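Ikomley Repair Room: progress report to the Toner Fund
September 23, 2022

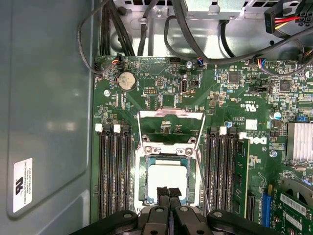
Dell board in its case, socket open and the processor in its seat.

Dear Katalin,

Since we wrote to you in February the repair room has gone from a good idea with a leaky window to a place where computers leave in better shape than they came in. We're so pleased with how it's going, and there's a fair bit to tell you.

The big change is that we now work right down to the board. When we applied, the plan was mostly wiping drives, swapping power supplies and putting lids back on. Imre Bakos kept saying we were throwing out good boards for the sake of a socket nobody had looked into, and he was right! So the second bench, the one your grant paid for, is now set up for socket and memory work: good light, a proper mat, trays for screws (colour-coded, after an unhappy afternoon in autumn) and a cupboard for tested parts.

Dell boards have been very good to learn on. The load plate swings up out of the way, the lever is easy to find, and there are memory slots on both sides of the socket, so a learner can practise seating modules in one bank and then the other. Fanni Hegyi has written a two-page sheet for this. It covers opening the socket, checking the processor is sitting flat, cleaning off old paste, closing up, then starting with a single module before filling any more slots. We also ask people to look at the coin cell early on. A flat one has sent us chasing faults that weren't there more than once.

Numbers, as you asked for them. We have had nearly 100 machines through the door. Our first group of learners had 10 places and 9 people finished, and 8 of those have asked to come back for the next round. The tenth moved away for work and we were sorry to lose her. The finished machines have gone to families on the Szabó housing list, with a keyboard and mouse wherever we could match a set.

Some things are behind. Memory is our bottleneck: donated machines often arrive stripped of it, and we'd budgeted as though they wouldn't. We've moved what was left in the signage line across to cover tested modules, as you agreed by phone, and Plikiritz has offered us first look at their next office clear-out. The labelling of the parts cupboard is also only half done. Everyone would prefer to be at the bench, me included.

Next up is the second group, a bit larger if we can manage the extra stools, and an open evening where people can bring in a dead desktop and sit beside us while we take it apart. Emese is keen to run a corner for teenagers and already has a box of scrap boards put by for them.

Receipts for the second instalment are attached, along with Fanni's sheet. Please come and see the bench any time, we'd love to show you.

Warm regards,
Hanne Lauritsen
Ikomley Repair Room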